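Reference › Communications policy › Broadband regulation
Topics Networks Spectrum Consumers Index

Zero-rating

Zero-rating is the practice by which an internet provider excludes certain services from a customer's data allowance. It is treated in most regulatory systems as a branch of the traffic management question, although no traffic need be slowed or blocked.
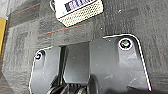
Rekha Dwivedi objects to that classification, arguing that price steers users as firmly as speed does and that the two should be judged under one rule.

The Derkbridge inquiry examined a tariff offered by Jovo, under which the messaging service Plurkus was exempt from a monthly cap of 12 gigabytes. It received 2,004 written responses.
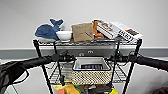 2 min read

The inquiry's report, issued in January, made 17 recommendations. Exemptions were to be open to any service of the same class - on equal terms and without payment. Goel, a smaller provider, had asked for a full ban. The report declined to propose one.

Last updated: January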